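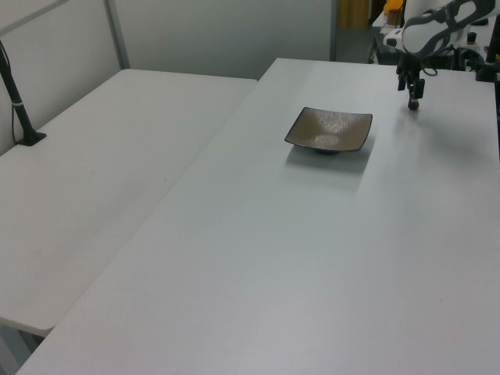

ロボットに物をつかませる研究で、いちばん手間がかかるのは失敗の扱いだという。Kenna Laingさんのグループは、失敗した試行を捨てずに学習に回す手法を「Gruddale」と名付けて開発している。話を聞いたのは一月、午前の実験が始まる前。課題に使う皿は、四角くて浅い、角がゆるく反り上がったもの。茶色がかった金色の釉薬で、中央がまだらに光る。短い脚があって、テーブルからわずかに浮いている。「この脚がいいんです。指先を入れられそうに見えて、たいてい入らない。あと光る。深度が飛ぶ。学生は嫌がりますけど、私は好きですね」

研究室はMetley社との共同研究で二年目。Laingさんはもともと触覚センサーの人で、把持の学習に移ったのは比較的最近のこと。本人いわく「センサーを作っていたころは、データが足りないと思ったことがなかった。移ってきたら、毎日足りない」。

集めた試行は全部で1,546回。人が遠隔操作で腕を動かし、皿をつかむ、持ち上げる、決めた位置に置く、までを一回と数える。うち成功は半分に届かない。普通ならここで成功例だけを残す。模倣学習では、うまくいった動作を真似させるのが基本だから。

「もったいないでしょう。失敗といっても、最後の一瞬まではちゃんとしてるんですよ。近づき方は完璧で、指を閉じるところで縁が滑った、とか。そこだけがダメで、前の部分は使える。じゃあどこまでが使えるのか、を機械に決めさせたい」

Gruddaleのやり方はこう。まず試行を短い区間に切る。次に、区間ごとに「ここから先でまだ成功できたか」を推定する小さなモデルを別に用意する。見込みが急に落ちた箇所を境目とし、手前は手本として使う。境目から後ろは、避けるべき動きの例として弱い重みで入れる。重みの決め方は論文に詳しいが、Laingさんの説明だともう少し乱暴で、「怒りすぎると動かなくなる。叱るのはちょっとでいい」。

実際、最初の版ではその「動かなくなる」が起きた。失敗例の重みを強くしすぎて、腕が皿の手前で止まったまま時間切れ。皿に触らなければ失敗の動きには似ない、ということらしい。

「半日くらいそれを見てました。指が皿の横で浮いてるだけ。バグだと思って通信を疑って、ケーブルを替えて、キャリブレーションをやり直して。結局、損失関数の係数でした。お恥ずかしい話で」

評価は200回。皿の位置と向きを毎回変え、人は手を出さない。成功率は85パーセント。成功例だけで学習した比較用のモデルはこれを下回ったが、差の大きさは条件でかなり違う。皿がテーブルの手前寄りにあるときはほとんど差がなく、奥に置いて斜めに向けると開く。奥のほうは遠隔操作でも失敗が多かった領域で、成功例だけだとそもそもデータが薄い。そこを失敗例の前半が埋めた、というのがLaingさんの見立て。

ただし「見立てです」と何度か念を押された。領域ごとの試行数を揃えた実験がまだで、査読でも同じことを突かれたとのこと。「データが増えた効果なのか、失敗から学んだ効果なのか。分けてくれと言われました。ごもっともです。いま分けてます」

失敗の仕方にも偏りがあるそうだ。多いのは縁をつまみ損ねて皿を押してしまうもの。押すと少し回る。四角いので、回ると次につかむ角度が変わる。丸い皿ならこの問題は出ない。

「丸い皿でやれば数字はもっと良いですよ。最初はそうしてました。でも丸いのは、向きがないから簡単なんです。簡単なもので高い数字を出しても、次の人が困る」

釉薬の光り方も厄介で、距離の計測が中央付近で乱れる。対策として画像側の特徴に頼る割合を上げたところ、今度は照明に敏感になった。夕方に成績が落ちる時期があり、原因は窓からの光。いまは時間帯をまたいでデータを取るようにしている。地味な話だが、論文の付録でいちばん問い合わせが多いのがこの部分だとか。

コードの公開について聞くと、少し歯切れが悪くなった。区間を切る部分はもう出せる状態。見込みを推定するモデルのほうは、Tiongsonという社内向けのツールに依存していて、その切り離しに時間がかかっている。「春には、と言うとまた怒られるので、言いません」

共同研究先の関心は食器の片付けにある。Prornvilleの食堂で試す計画もあるが、Laingさんは慎重だ。いまの手法は一枚の皿を平らな面からつかむ課題でしか確かめていない。重なった皿、濡れた皿、中身の残った皿。どれも未検証。

「そこを飛ばして現場に持っていくと、割れます。皿が。割れるだけならまだいいんですが、失敗のデータってね、割れたらそこで終わりなんですよ。続きがない。うちの手法は続きがあることを前提にしてるので」

では割れた試行はどう扱うのか。区間の切り方を変えるのか、と聞くと、しばらく考えてから、見込みがゼロに落ちる点がはっきり出るのでむしろ境目は決めやすいかもしれない、という答え。難しいのはその手前で、割れる前の動きがどこから悪かったのかを後から判定する材料が少ない。手首の力の記録を今より細かく残す必要がある、とのこと。

遠隔操作をする人の癖についても聞いた。操作者によって失敗の質がちがうという。慎重な人は途中で止まる。速い人は縁を弾く。学習に効いたのは速い人の失敗のほうだったが、これもまだ数が足りず論文には書いていない。

「上手な人にわざと失敗してもらうのも試しました。全然だめ。わざとらしい失敗になるんです。モデルがすぐ境目を見つけちゃって、学ぶところがない」

次の課題は取っ手のあるもの。マグカップか片手鍋かで、グループ内の意見が割れているらしい。Laingさんは鍋派。理由を聞く前に実験の準備ができたと声がかかり、そこで時間になった。

（聞き手・構成は編集部。発言は読みやすさのため一部をを整えています）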